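Accueil > Entretien du bois et du cuir > Cires et baumes > Baume Zeltik, pot de 382 g

Baume Zeltik pour plans de travail, planches et manches d'outils
Référence 532
Marque : Baloyi
Disponibilité : en stock à l'entrepôt, expédié sous 3 jours ouvrés

Le Zeltik est un baume pour bois, assez ferme, couleur de miel vieux, qui sent la cire et un peu l'orange. Il nourrit, il protège, il ne fait pas briller. Si vous cherchez l'effet patinoire des buffets de notaire, prenez plutôt le vernis Pavent, rayon d'à côté, et prévenez les gens qui marchent en chaussettes.

Nous le vendons depuis que la boutique existe. Il a changé deux fois de couvercle, une fois d'étiquette, jamais de recette. L'étiquette actuelle est plus moche que la précédente, les clients nous l'ont écrit, nous avons transmis.

Ce qu'il y a dedans

Cire d'abeille, cire de carnauba, huile de lin cuite sans siccatif métallique, essence d'orange douce. L'ordre est celui du pot, du plus présent au moins présent. L'essence d'orange s'évapore pendant le séchage et emporte l'odeur avec elle, ce qui déçoit régulièrement les personnes venues pour l'odeur.

Pas de silicone, pas de paraffine, pas de colorant. Le baume fonce légèrement les bois clairs : l'érable prend un ton de biscuit, le frêne un peu moins, le hêtre devient franchement rosé la première semaine puis se calme. Sur le noyer, on ne voit rien d'autre qu'un noyer en meilleure santé. Sur le chêne ancien, faites un essai sous le meuble, là où seuls le chat et le plombier vont regarder.

Usages

Plans de travail en bois massif, planches à découper, saladiers, cuillères, manches de couteaux et de ciseaux à bois, établis, marches d'escalier peu passantes, jouets non peints. Il convient aux bois bruts et aux bois déjà huilés. Il ne convient pas aux bois vernis, vitrifiés ou laqués, sur lesquels il restera posé comme du beurre sur une vitre. Il ne convient pas non plus aux stratifiés, malgré l'optimisme de certains vendeurs.

Pour savoir si votre plan est verni, laissez tomber une goutte d'eau dessus et allez faire autre chose pendant dix minutes. Si elle a laissé une auréole sombre, le bois boit, le Zeltik est pour vous. Si elle est restée ronde et contente d'elle, il y a un film, il faudra poncer d'abord.

Application

Travaillez sur un bois propre, dépoussiéré et sec depuis la veille. Grain 120 puis 180 pour un plan de cuisine, 240 pour une planche. Au-delà, vous fermez le bois et le baume n'entre plus. Nous savons que le 400 est très agréable sous la main. Résistez.

Prenez une noisette de baume sur un chiffon de coton qui ne peluche pas. Étalez dans le sens du fil, en couche assez mince pour que vous vous demandiez si vous en avez mis. Laissez une demi-heure. Essuyez tout ce qui n'est pas entré, avec un second chiffon, en appuyant. L'erreur classique consiste à laisser l'excédent « pour qu'il travaille ». Il ne travaille pas, il colle, et vous retrouverez dedans les miettes de trois petits déjeuners.

Recommencez le lendemain. Deux couches suffisent à une planche, trois à un plan de travail, quatre autour de l'évier. Entre les couches, un passage de tampon blanc non abrasif égalise la surface. 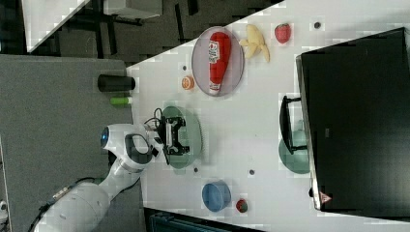

Le séchage complet demande cinq jours dans une pièce chauffée normalement, davantage dans une maison de campagne où l'on remet le chauffage en arrivant. Pendant ce temps, pas d'eau stagnante, pas de casserole, pas de nappe en plastique. On peut poser une assiette dessus dès le deuxième jour à condition de la reprendre ensuite.

Un mot sur les chiffons, et là nous cessons de plaisanter : l'huile de lin chauffe en séchant, et un chiffon imbibé roulé en boule peut s'enflammer tout seul. Étendez-le à plat dehors jusqu'à ce qu'il soit raide, ou plongez-le dans un seau d'eau avant de le jeter. Ne le mettez ni dans la poubelle de la cuisine, ni dans la poche du tablier, ni dans le coffre de la voiture.

Entretien courant

Éponge humide, savon noir très dilué, essuyage. Le vinaigre blanc, que l'on recommande désormais pour tout y compris le chagrin, ternit la cire : évitez-le. Les taches de tomate, de betterave et de curcuma partent avec un peu de baume frotté au chiffon si on s'y prend le jour même. Le curcuma de la veille est là pour quelque temps. Celui du mois dernier fait partie de la décoration.

Les ronds noirs laissés par les cocottes en fonte ne sont pas de la saleté, c'est le tanin du bois qui réagit avec le fer. Il faut un peu d'acide oxalique, des gants et une fenêtre ouverte, puis un rinçage soigneux, puis du baume une fois sec. Nous vendons l'acide oxalique en sachet, référence voisine, et nous préférons de loin vendre des dessous-de-plat.

Une couche de rappel tous les six mois sur un plan de cuisine, une fois l'an ailleurs. Les planches vous le diront elles-mêmes : quand elles grisent au milieu, c'est l'heure.

Rendement

Un pot couvre 3 m² en première couche sur bois brut poncé, nettement plus ensuite. Pour une cuisine ordinaire avec un plan de deux mètres et demi, un seul pot suffit et il vous en restera pour les cuillères. Le petit format de 54 g est prévu pour les retouches et les manches d'outils. Il est aussi prévu, d'après les commandes de décembre, pour les beaux-pères.

Caractéristiques

Contenance : 382 g
Aspect : pâte ferme, mi-dure sous 15 °C
Finition : mate à satinée selon le lustrage
Temps avant essuyage : 30 minutes
Délai entre couches : 24 heures
Séchage complet : 5 jours
Nettoyage des outils : essence d'orange ou white-spirit
Conservation : 3 ans, pot bien fermé, à l'abri du gel
Emballage : boîte métallique, couvercle à enfoncer
Fabrication : atelier Baloyi

Le couvercle à enfoncer s'ouvre avec le manche d'une cuillère. Il s'ouvre aussi avec un bon tournevis, qui le déforme, après quoi il ne ferme plus et le baume croûte. Si c'est arrivé, retirez la croûte, le dessous est bon. Couvrez la surface d'un rond de papier cuisson avant de refermer.

En hiver, la pâte arrive parfois dure comme un savon de Marseille. Une heure dans une pièce tempérée ou un bain-marie tiède lui rend sa souplesse. Pas de micro-ondes : la boîte est en métal, et il y a des gens pour l'oublier.

À associer avec

Brosse à lustrer Custia, soies de cheval, manche court. Elle tient bien en main et coûte un peu cher pour une brosse. Elle perd quelques soies la première semaine puis plus aucune.
Lot de chiffons coton Custia, non pelucheux, lavables en théorie.
Vernis Pavent brillant, pour ceux que le premier paragraphe n'a pas découragés. Ne s'applique pas par-dessus le Zeltik.

Avis de la boutique

La fiche est rédigée par Lesego Makhubela, qui a le même plan de travail en hêtre depuis l'ouverture du magasin et l'entretient exclusivement au Zeltik, sauf une année où il a essayé autre chose. Cette année-là se voit encore, à gauche de la plaque de cuisson.

Ses remarques, dans l'ordre où il nous les a données : le baume résiste bien à l'eau, moyennement au vin rouge, pas du tout au fer à repasser. Les chants, c'est-à-dire les tranches du plan, boivent deux fois plus que le dessus et tout le monde les oublie. Le dessous aussi mérite une couche, sinon la planche tuile. Autour de l'évier, il faut en remettre au retour des vacances, car le mois d'août dessèche tout, à commencer par les joints.

Questions reçues

Peut-on l'utiliser sur du cuir ?
Sur un tablier d'atelier, oui. Sur un canapé, il restera gras et votre pantalon vous en parlera.

Et dehors ?
Non. La cire blanchit à la pluie. Pour un banc de jardin, voyez les saturateurs.

Convient-il au contact alimentaire ?
Oui, une fois complètement sec. Le fabricant joint une fiche sur demande. Attention toutefois, l'essence d'orange peut irriter les peaux sensibles pendant l'application : mettez des gants si c'est votre cas.

J'ai ciré par-dessus un ancien vernis, que faire ?
Un chiffon d'essence d'orange, de la patience, puis la ponceuse. Nous ne ferons aucun commentaire.

Livraison et retours

Livraison en point relais ou à domicile. Le pot voyage calé dans du carton froissé. Les retours sont acceptés sous trente jours pour un pot non ouvert. Un pot ouvert et vidé au tiers pour « voir la texture » est considéré comme ouvert.

Les petits formats sont vendus à l'unité ou par boîte de six, sans remise, le carton de la boîte étant ce qui coûte le plus dans l'affaire.

Fiche mise à jour le 25 déc. 2023

Voir aussi : huiles dures, savons noirs, acide oxalique, dessous-de-plat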